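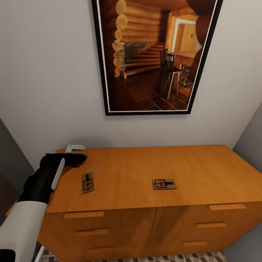 3.2 Membership records and linkage

The membership file was supplied by the dental association of the Skimeldale district as an export from Vudov, the software it has used for dues and licensing reminders since the change of fee year. The export held 2,000 records. Eighteen were removed before linkage: eleven were duplicate entries created when a member changed surname, and seven belonged to dental students who had been entered under the wrong fee code. The analysis file therefore contains 1,982 members.

Each record carries a member number, year of first licensure, practice type, current membership category, and the date of the last category change. Practice type is reported by the member at renewal and is not checked against the state license. Members who had moved to administrative, teaching, or public office posts are often still listed under their last clinical practice type, and we did not try to correct this.

Records were matched to the license register on member number and year of licensure. Where the two sources disagreed on year of licensure by one year, the register was taken as correct. Larger differences were resolved by hand by the second author (Heloísa Guerra), who was blind to membership category at that stage.

3.3 Definition of nonpracticing status

A member was classed as nonpracticing if he or she held an active license, reported no patient care in the previous fee year, and had not applied for retired status. The third condition matters. Under the district rules, retired members pay a reduced fee and lose the right to vote on fee schedules, while nonpracticing members keep that right. Earlier work by Neves treated the two groups as one, and the retention figures in that report cannot be compared directly with ours.

Members on parental or medical leave were kept in their previous category if the leave ended within the fee year. Leave that ran past November, when renewal notices are mailed, was coded as nonpracticing for that year only.

3.4 Renewal outcome

The outcome was renewal at full or reduced fee before the close of the grace period. Late renewals with a penalty were counted as lapses. Figure 4 gives the order in which the exclusion and coding rules were applied; the order affects the result only for members who changed category more than once in the same fee year.

Renewal was modeled by logistic regression with membership category, years since licensure, and practice type as predictors. Years since licensure was entered as a restricted cubic spline with 3 knots. Standard errors were clustered on component society. Models were fitted in Skuvent, and the coding script was frozen before the outcome field was merged.

Missing practice type was treated as its own level. We also fitted the model with these members dropped, and the results of that fit are given in the appendix.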